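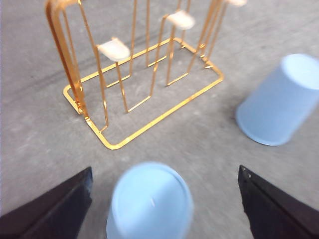
BRODITZ, April – Plevarine has published a revised method for measuring moisture in ground-floor concrete slabs in small commercial buildings. The method replaces the single-point reading used in the firm's earlier guidance with a fixed grid of readings taken at two depths. It applies to bare and sealed slabs in shops, stockrooms and light workshops, where the floor often carries nothing heavier than open shelving or a gold-coloured wire rack on a base of thin bent rod. Floors under wheeled traffic are covered by a separate document, which has not changed.

The revision follows a review of 631 slab records held at the firm's Broditz office. In many of the older records the reading had been taken near a doorway, where the concrete dries faster than at the centre of the room. Floor coverings were then laid on the strength of that reading. Later complaints mostly concerned lifting at the edges of vinyl sheet and dark patches under carpet tile.

"A slab has a moisture profile and has to be measured as one," said Krešimir Radulović, technical manager at Plevarine. "The surface can be within limits while the lower half is still giving up water. Once a covering goes down, the two even out, and the surface figure rises."

Under the revised method, the room is divided into equal bays and one pair of holes is drilled in each. The shallow hole gives a reading for the upper part of the slab, and the deep hole a reading for the lower part. Sleeves are fitted, capped and left to settle before the probe goes in. Air temperature and humidity are logged at the start and end of each visit. Heating must be kept at its normal setting throughout – readings taken with portable dryers running will be rejected.

Trials were carried out at 13 sites with the contractor Begović, which drilled and capped the holes and repaired them afterwards. Each slab was followed for 42 days. Azra Bošković, who led the site work for Begović, said the main difficulty was access.

"Tenants want to keep trading while the sleeves are in," she said. "We ended up agreeing the hole positions with them before we brought any equipment in, and that step is now written into the method." 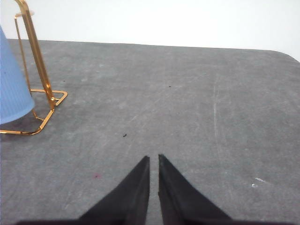

Black gripper fingers, slightly open, with a grey surface between them. Photo: Plevarine

The results sheet has also been redrawn. It now shows each bay separately and no longer gives an average for the whole room. A floor passes only when every bay is within the limit stated by the maker of the covering. Where one bay fails, it is measured again after a further drying period, together with the bays that share a side with it. Slabs with underfloor heating need an extra reading midway between two pipe runs, and the pipe layout must be supplied before drilling.

Slabs that have already been tested under the earlier guidance do not need to be tested again unless the covering is to be changed. Open jobs may be finished under either version, but the results sheet must state which one was used. Plevarine will stop accepting the old sheet at the end of the year.

The method runs to 128 pages including the blank sheets and is supplied in printed form or as a file. Questions on drilling positions should be sent to Hrvoje Nikolaidis at the Broditz office. Press contact: Nikola Kadrić, Plevarine.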